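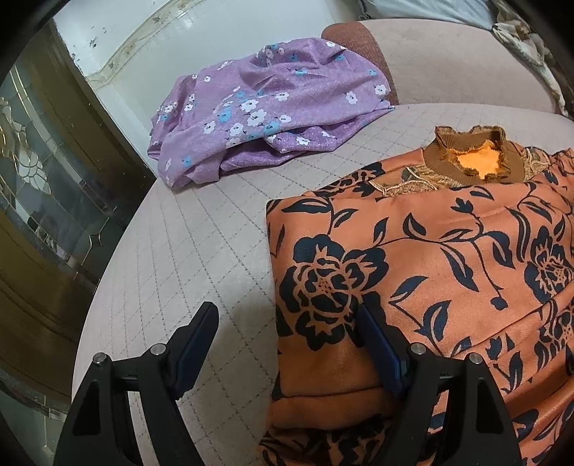

Right, pull up a chair, I've had three people ask me what I make of the Radek Tichý business and I can't fit it into one post, so you're getting a thread. Put the kettle on.

For those who don't follow Selodby (and why would you, we're sixth tier and our pitch slopes), Radek is our left-back, he's 29, his contract is up in the summer, and as of last night Skarnedville have put in what the local paper is calling a "serious approach".

He has played 308 games for us. I had to go and check because I had it in my head as fewer, but no, 308, and I reckon I've been at all but a handful of the home ones. He arrived as a winger who couldn't cross a ball, bless him, and became the best full-back I've seen in our shirt.

So the first thing I want to say is that if he goes, he goes with my love. I've seen a few replies calling him greedy and I don't like it one bit. The lad has a little girl starting school, he's been on one-year deals since he had his knee done, and Skarnedville are said to be offering three. Three! I'd have my bags in the car already.

Second thing, and this is where I get a bit cross. We've known since July that his deal was running down. The club said then they'd sit down with him "before the clocks go back". Clocks went back. I asked at the fans' forum and was told talks were "ongoing", which in my experience of football clubs and also of builders means they haven't started.

I do have some sympathy for the manager here. Economou took the job with a squad of loan players and a budget he didn't set, and he's got us up to eighth playing football you can watch without a hand over your eyes. He said after the Grurnico match that he wants Radek to stay and I believe him. It isn't his signature on the cheques though, is it.

Oh, and about that Grurnico match, for anyone who missed it. 2,935 in the ground, our best gate of the season by a long way, freezing cold, one down after ten minutes. Radek makes the equaliser with a run from his own half that I'm still telling people about (sorry to the lady in the chemist), then clears one off the line at the death. Two points dropped on paper but I went home singing.

Somebody asked whether we could just use young Alfie at left-back next year and save the money. I like Alfie a lot, he's brave and he's got a lovely touch, but he's started 6 league games and in four of them he had Radek next to him at left-sided centre-half, talking him through every throw-in. You could hear it from the terrace. Take that away and it's a big ask of a teenager.

The other name going round is the lad on loan at our place from higher up, and yes, he's tidy, but his parent club will want a fee or will want him back, and then we're shopping in August again with whatever's left on the shelf. We did that two summers ago. I still haven't forgiven the goalkeeper.

As for Skarnedville, I'll be fair to them. They're a well-run club, they've got the new stand, and they took 929 to an away cup tie in the pouring rain, so he'd be playing for people who care. It's forty minutes up the road, he wouldn't even have to move house. I'd just rather it was anybody else, because we've got them twice next season if we both stay in this division and I know full well he'll score.

What I'd like to see is two years with an option for a third, a proper testimonial, and a word about coaching the under-18s when his legs go. He's already down there most evenings helping out anyway. I don't think that's a mad offer, and I think he'd take it over a bit more money elsewhere. That's only my hunch, mind, I've not spoken to him beyond "well played" in the car park.

Several of you asking if there's a song for him on Saturday's coach, sorry, on the next away coach, whichever one I end up on. There is. My brother-in-law wrote it and it has too many verses, so learn the chorus at least.

I'll pop back on here if I hear anything from the club. Seats left on the coach at the time of writing, message me or catch me by the tea bar before kick-off.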